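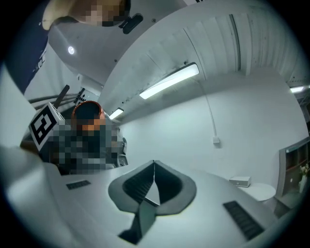 The Sulta Street bridge in Dulcombe will close to cars in January so crews can replace the joint at midspan. The bridge has two leaves that lift for boats, mirrored left and right, and when they are down they meet along a thin seam, the way the two dark gray fingers do in the photo. That seam is where the trouble is. Siobhán Buckley, the town's project engineer, said the steel plates on either side no longer line up.

"You hear it when you drive over," she said. "There's a bang, and the people who live on the east bank hear it all night."

The work is scheduled to take 15 weeks. Both leaves will be locked in the down position for most of that time, and the harbor office has told boat owners to move anything with a tall mast before the start date. Pedestrians will keep the north sidewalk. Cyclists will have to walk their bikes across.

Cars will be sent up to the Clender Road crossing, 1,762 yards north. Buckley said the detour signs will go up a week early, and the signal at Clender Road will get a longer green in the morning.

"It won't be enough at 8 a.m.," she said. "I'd tell people to leave earlier if they can."

Colm Brennan runs a hardware store on the east side and asked the town to put off the job until summer. He was turned down. Summer is when the bridge opens most often, Buckley said, and the boatyards would lose more than the stores.

"I understand her point," Brennan said. "I still lose the people who stop in on their way home."

The town has set aside 68 free parking spaces on the west bank for people who want to park and walk over. Overnight parking won't be allowed there.

Buckley also talked about the budget. The new joint costs $560 a foot -- more than the old design -- but it can be replaced in sections. The last repair meant taking up the whole deck near the center.

Asked if the bridge could reopen early, she said she would not promise it. The plates have to be fitted in dry weather, and the leaves have to be tested several times before cars are let back on. Any change to the dates will be posted at town hall and at both ends of the bridge.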